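Keeping a Long Workbench Fit to Work On

I have shared a workroom with other people for eleven years now, and if there is one thing I could talk about all through supper (and my family will tell you I have), it's the top of a workbench. A long bench is a wonderful thing to own. It is also the biggest, flattest, most inviting shelf in the building, and everything that comes through the door wants to lie down on it. Mail, lunch, a sack of something that needs opening, the box the sack came in. By December of our first year at the Ellberg shop I was doing my measuring on a stool.

So I've put together what we do these days, and you are welcome to any of it that suits your own garage or basement or spare room.

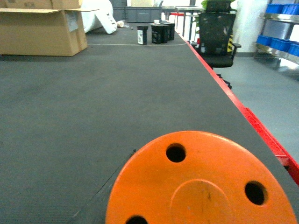 Melahat Kahraman

Start with the surface. I like a dark gray top with a little texture to it, because small parts stay put and a dropped white washer shows up right away. Sweep it before you wipe it. I know that sounds fussy, but grit under a damp rag works itself into the texture and then you'll be at it with an old toothbrush, as I was. Plain warm water with a few drops of dish soap does very nicely. Wring the cloth out well, go with the length of the bench, and let the top dry before you set any cardboard on it.

If there's a seam or a fold line in your mat, run a dry brush along it while you're there. Crumbs love a seam.

Now, cardboard boxes. An open box on the bench is fine while you are unpacking it, and I'd never scold anybody for that. My rule is that it gets unpacked in one go, flaps folded back out of the way so that you can see right to the bottom, and then it goes flat. Big bags are worse, to my mind, since they slump. A half-full bag will lean over slowly all afternoon and bring its neighbors along with it. Roll the top down as you use it up and put a clothespin on it, or pour what's left into something with straight sides.

Crumpled paper and bits of wrapping I gather up with my left hand while the right one is doing something else. It's a habit my mother had in the kitchen, and I recommend it.

Round containers do well standing together toward the back, where a sleeve won't catch them. Turn the labels to the front! Mine used to face every which way, and I'd lift and twist each one in turn looking for the one I wanted. If a container has no label, give it a strip of masking tape and write on that with a pencil, which doesn't fade the way some markers do.

Cables get a tip of their own. A thin light-colored cord lying across a dark bench is easy enough to see, and even so you'll hook it with a box sooner or later. Run it along the back where you can, and use a little hook-and-loop strap every 30 inches to hold it there. Unplug it when you've finished for the day and coil it loosely.

Once the bench is clear, the things have to live somewhere, and I'm a great believer in open metal shelves with plastic bins. You can see what you have, you can pull a bin out and carry it over, and you can mop underneath without moving furniture.

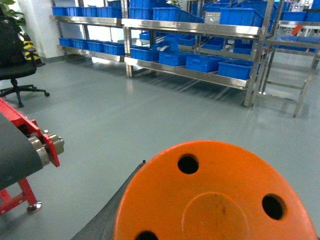 Blue bins on the steel shelves, with plenty of clear floor in front.

We keep to one color of bin, and I'll admit that's mostly because I like the look of it. Put the heavy things low. Leave a finger's width between bins so they slide without dragging the next one along. An odd little box may sit between two big ones if it has a job to do, but ask it now and then what the job is.

For a smooth, pale floor, use a soft broom and then a damp mop, and do it toward the end of the day when the light comes in low and shows you what you missed. Go around the feet of machines and the casters of the chair, too. Hair and thread wind themselves around a caster something terrible. Tip the chair over, snip the tangle with small scissors, and it'll roll like new.

The whole business takes me five minutes at the end of the day, and a bit longer if I've stopped to chat.

Comments

Alper Ersoy
The pencil on masking tape is a good one. I've been using a marker and can't read half my jars by spring. Do you do the same for anything oily?

Melahat Kahraman
Alper, for oily ones I put the tape on the lid. It stays cleaner up there.

toprak_woodshop
Did my chair casters after reading this. 2 of them had fishing line in them and I haven't fished in years.

Cesolden
What do you use on the metal shelves? Mine are covered in fingerprints.

Melahat Kahraman
A barely damp microfiber cloth, then a dry one straight after, always along the grain.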